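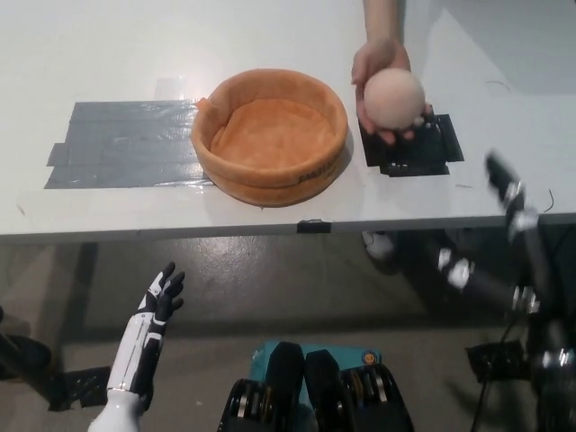

Robot cell: changes to shift duties

The humanoid in the Olberg bay has moved from supervised trials to daily practice runs. Each run covers one short handling task at the table, with a person opposite presenting or resetting the object. Balls and soft baskets remain the standard test items until September.

Staff on reset duty now work blocks of 17 minutes, followed by a change of place. The earlier blocks of 59 minutes caused sore shoulders and too many late resets. Rotation is set by Soo-ah Seok and posted at the start of each shift.

Two duties have been added to the packing grade: resetting the table and logging failed grasps. Both count as skilled time under the Stamance agreement and are paid at that rate. Manual packing on the Liria line is unchanged, and no posts are being moved to the cell this quarter.

Tape and mats mark working positions and must not be lifted or shifted between runs. If a mat comes loose, stop the run and tell Vaughan Mudgway. Hands stay clear of the table while either arm is moving, unless the run sheet calls for a handover.

Training slots are open to all packing staff. Names to Soo-ah by 6 March 2024.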